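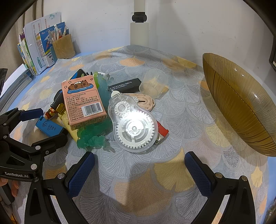

Ticket 395 — Correction tape dispenser, large transparent, gear slips
Status: open
Reported by: Joelle Ghanem, Kotholm front desk

Tape feeds for 11 cm, then the large gear turns without pulling. Replacement cartridge from Tranon fitted in February, same result. Small gear checked, no broken teeth.

11:23 — Opened casing, reseated spool, closed. Slips again at 50 cm. 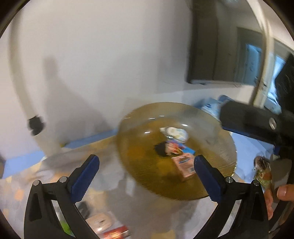
11:50 — Tried a second cartridge from the same pack. No change. Suspect core diameter — the Tranon core sits loose on the hub. One turn of paper around the hub holds it for now.

Next step: order an original refill through Gebremichael. Keep the cap on between tests.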